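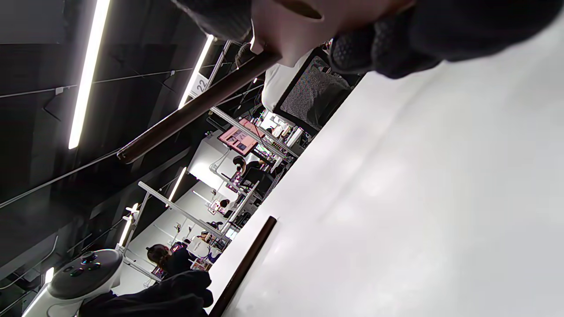
The Listening Rods

My uncle bought the rods the winter he stopped trusting the water company. They came from a firm called Clustulel, in a box with a rope handle, and the booklet said they would find water, lost pipes, and "old sorrow in the ground." He read me that last part over the phone as if it were a line from the warranty.

"Old sorrow," I said.

"It's a translation," he said. "They're from overseas."

I asked what he had paid. He said the price didn't matter. I asked again and he said 925 dollars, and that included the booklet.

I drove out to Truladitz in October. It is a bad place for a farm and always has been. The soil is thin, the wind comes straight over the ridge, and the well behind the house had been going down since before my aunt died. She used to say you could hear it swallowing. My uncle repeated this now in a way that made me think he had been alone too long.

He had already been out twice with the rods. The first time they crossed over the septic tank, which he took as a good sign. The second time they crossed in the driveway, where there was nothing but driveway, and he took that as a good sign too.

"What would a bad sign look like?" I asked.

He thought it over while he poured the coffee. "If they didn't cross at all, I guess."

"Has that happened?"

"No."

I said that was my point, and he said it was his.

I should say what I do for a living, because he brought it up at every meal. I check claims for an insurance office in Edel. People tell me the hail did it, and I go look at the roof, and most of the time the roof was going to fall in by itself. You do that for enough years and you get a certain ear. My uncle thought it had ruined me. He said I would ask a bride for her receipts.

We went out after lunch. He walked ahead with his elbows tucked in and the rods out in front of him, stepping over the dead corn in his good boots. I followed with a bundle of wooden stakes and a hammer. Wherever the rods crossed, I was supposed to drive one in.

They crossed by the fence. They crossed by the old pump. They crossed on a slope so steep that he was leaning to keep his feet, and I told him his wrists were tipping in.

"My wrists are fine."

"They tip when you lean."

"Then you hold them."

I didn't want to. I gave him a few reasons and he stood there with his arms out until I ran through them. So I took the rods and he took the hammer, and I walked back along the slope toward the pump with my wrists locked, looking at my own hands like they were somebody else's claim.

Nothing happened at the pump. Nothing happened at the fence. I walked over the septic tank on purpose and nothing happened there, either, and I turned around to tell him so. He had sat down on an upturned bucket. He looked smaller than he had at lunch.

"Go on up by the pear tree," he said.

"You didn't get anything by the pear tree."

"I didn't try it."

The pear tree was my aunt's. It had given pears exactly twice in my lifetime, hard ones, and she had made us eat them. I walked up there slowly, partly to show him I was being fair. The ground was soft with leaves. About a yard short of the trunk, the rods swung in and touched.

I checked my wrists first. Then I checked the ground to see if I was leaning, and I wasn't, or not much. I backed up and the rods opened. I came forward and they closed. I did it with my eyes shut, and when I opened them they were closed again.

There is a name for this. Your hands move a little without telling you, and the rods make it look like a lot. I had read up on it at my kitchen table the night before, so that I would have it ready. I had it ready now. I was tired, I was standing next to a dead woman's tree, and my uncle was watching me. Anybody's hands would move.

"Well?" he called.

I have gone over this part more than the rest. I could have said no. From where he sat he couldn't see the rods past my back. It would have saved him the drilling, and the man from Org Drilling charged by the foot, with no money back for dust. I had talked strangers out of worse ideas with less reason.

"They crossed," I said.

He came up the hill with the last stake and drove it in himself. It took him a long time. He didn't smile or tell me he'd told me so. He wiped the hammer on his pants and said she had always wanted a bench up there.

The driller came the next week. He went down 128 feet and got water, not very much, with a taste of iron in it. My uncle called me before the man had even packed up his truck. I said I was glad. I also said that if you go down far enough on that side of the ridge you will hit water nearly anywhere, and that the driller had told me the same when I called him.

"You called him?"

"I call everybody."

"What about the other thing?" he said. "What the booklet said."

I told him I didn't know how a person would check for that. He said to give it some thought, since I was the expert.

He uses the new well for the garden and drinks from the old one, which is still going down. There's a bench by the tree. Last time I was out there he asked if I wanted to take the rods home with me, just to try them around the apartment, and I said I lived on the third floor. They're in my hall closet, behind the vacuum. I haven't taken them out of the box.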